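Home News Releases Tours Shop

Search the site Go

Zamudio to press lost Selley session on vinyl

3/2/24

Flelbridge label Zamudio says it will issue a "lost" Selley album this spring, in a run of 1,000 numbered copies. Seven songs are promised. Five of them came out on a tour cassette in December, so "lost" is doing a lot of work.
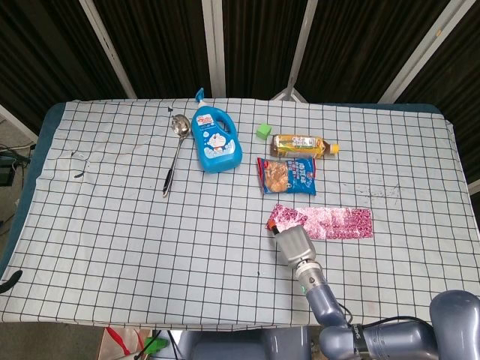

Producer Isauro Huerta says the tapes were remixed from scratch and sound "like a different band." Perhaps. The one track sent to us runs the same length as the cassette version and has the same count-in.

The label wouldn't say who plays drums, or why a 12-inch with roughly half an hour of music costs as much as a double. A Grorkow remix is a download only.

14 comments Share 7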